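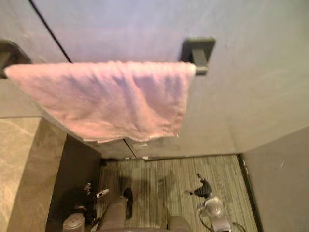
How often does a bath towel need washing? After three or four uses, for most households, and sooner if the bathroom has no window.

The advice is older than the washing machine. At the Drinard laundry, which served the hotels along the river until the 1970s, guests' towels went down the chute every morning, and staff towels went down on Mondays and Thursdays. The ledgers survive in the Ernau town archive. One January page lists 1,166 bath towels and 13 that were too worn to send back. Those were cut into quarters, hemmed and sold as floor cloths.

Terry cloth holds water in its loops. The more loops there are, the more a towel can take up and the longer it needs to dry. Weight is given in grams per square meter. A thin gym towel may be around 350, and a good everyday one is near 500. Heavier towels feel better in the store and cause more trouble at home, where they can still be damp at bedtime after a morning shower.

A damp towel smells because bacteria feed on the skin cells and soap left in the cloth. Hot water helps. So does using less detergent, as what doesn't rinse out stays in the loops. Fabric softener coats the cotton and makes it take up less water. People who have used it for years can strip most of it out with two hot washes and no product at all.

Vija Kazlauskienė ran the finishing room at Drinard for its last nine years and now repairs linen from a shop on Goh Street. She shakes each towel hard before hanging it, which lifts the loops, and she dries them on a line until they are nearly done. The last ten minutes are in a dryer on low. She has little time for hooks. A towel on a hook dries at the edges and stays wet in the folds, and she has mended plenty with mildew spots just under the loop.

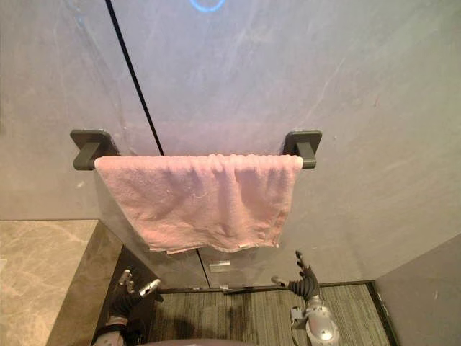 Bayu Govindasamy disagrees about the line, saying that the towels at his guesthouse in Cumen came in as stiff as cardboard all last winter and that guests complained until he went back to machine drying from start to finish.

Both methods work if the towel is fully dry before it is folded. Hard water makes line-dried cotton stiffer, and Cumen's water is very hard. A half cup of white vinegar in the rinse takes some of that away, though it shouldn't be used every time, as it can wear on rubber seals.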